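Bench notebook, Kinnear refurb line, Pernthorpe
2019-07-08 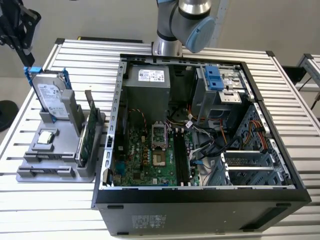 Ninth week with the arms. Tally since May stands at 435 towers through this cell, against 1013 on the two manual benches. Management in Nallville reads the first number out loud at meetings and leaves us to look up the second.

What has changed for us, as far as I can tell from my stool:

Less unscrewing. Wrists are better. Mine stopped clicking in the second week and I haven't missed it.

More laying out. The tray gets loaded the same way each time: drive upright in its caddy, memory on edge in the slot, processor flat in the recess, heat spreader up. I used to keep parts in whatever order I felt like and could find all of them. Now I set the table like a butler and get told off by a beep if the fork is crooked.

More cable work, which I did not see in the brochure. The arm will put a memory module where you tell it, but a loose loop of fan cable over the socket is still a job for fingers. Tuck first, then press go. Cavitz sent a revised path file that is supposed to come in higher over the power supply leads. Loaded it, no opinion yet.

Sockets: bracket up before the cycle starts, look at the contacts with the lamp, and keep your sleeve out of it. We logged 11 bent-pin boards last month and the argument over who did them, us or the arm, ran longer than the repairs. I have started initialing the check sheet - it has no box for the arm to initial.

Stops: 149 since the restart, some 20 minutes of my day on a bad one. Most are the drive caddy sitting a hair proud in the tray. Push it till it seats.

The other thing is talk. We used to gossip across the benches while we stripped cases. Now one of us stands at the cell and watches, and the rest are too far off to shout to. I asked for the second table to be moved closer. Was told it is bolted to the layout drawing.

To do: new lamp bulb, ask Cavitz about the caddy clearance, spare memory for the afternoon batch.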